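Bench notebook, tool pouch layout
April, started 9:15, bench by the window
N. James

Picking up from Gøran's page on the pouches. Goal for today: settle which pouch goes out with the Fjeld kits and write down a packing order that people will follow. Two candidates, the Millano (blue border) and the Stevov roll. Both fabric. Stevov is heavier cloth, flap on top, ties instead of a strap.

Near table cleared first. Snack stuff and boxes stay on the far one, please don't migrate them back.

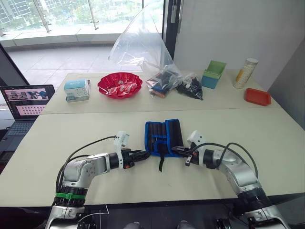
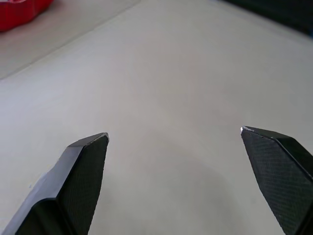
First: blue-bordered pouch open flat on the near table, candy bowl on the far one. Second: tabletop.

Pocket fit
Blue pouch pockets are narrow. Good for the thin drivers, bad for anything with a fat handle. Tried the stubby from drawer 5, went in halfway and stuck, had to pull the lining to get it back out. Stubby goes in the lid pocket from now on or not at all.
Stevov pockets wider, so thin stuff slides around and ends up crossed at the bottom. Shook it upside down over the bench (closed), opened it, two drivers had swapped pockets. Blue one did same shake, all where they should be.

Closing
Fold bottom edge up first, THEN sides. Other way round the fold bulges and the strap wont reach comfortably. Strap: flat, no twist, pull snug and stop. Gøran pulls it too tight and the stitching at the lower edge is starting to show it on the older one. Gøran, if you read this, yes you.
Timed myself, 60 seconds from open to strapped on the blue, no hurry. Stevov 93, mostly the ties. Did each one only once so don't quote me.

Packing order as of now
thin drivers, handles up, smallest on the left
hex keys after that
leave last pocket on the right free, people always add something
spare bits in the small bag, bag in the lid pocket
card with the kit number on top, facing out

Asked Gøran about the handles up thing. He wants tips up so you can see the size. Fair, but then you grab a tip when you're not looking. Compromise: handles up, dot of paint on the end, color by size. He's OK with that if someone else does the painting. Guess who.

Material
Blue binding is fine. A bit of fraying at one corner on pouch 11, trimed it and dabbed glue, check tomorrow. Creases from shipping mostly gone after leaving it open under the big book overnight. Do that with all of them, a creased pouch doesn't lie flat and the pockets gape on one side.
Label: sewn on beats iron on. The iron on one from last batch has already lifted.

Orders
Urska has the blue ones in stock, sells by the box, more than we need but the price drops. Asked if they can do a pocket or two wider on the right end. Waiting on reply. If it's no, we cut the seam between the last two pockets ourselves and restitch, ten minutes' job with the seam ripper. Test on pouch 11 since it's already scruffy.

Decision: blue one, unless Gøran objects by tonight. Stevov roll goes in the cabinet for the big wrenches, it's actualy nice for those.

To do
- paint dots, need thinner brush
- print kit cards, bigger number this time
- glue check, pouch 11
- wipe near table before next person lays anything fabric on it, picks up every bit of grease
- email Urska again if nothing by lunch tomorrow

Gøran added, 4:40 pm: no objection. Strap not too tight, it was like that when I got it. Leave two pockets free on the right, one is never enough. GS

OK two pockets. Changing the list when I redo the card. NJ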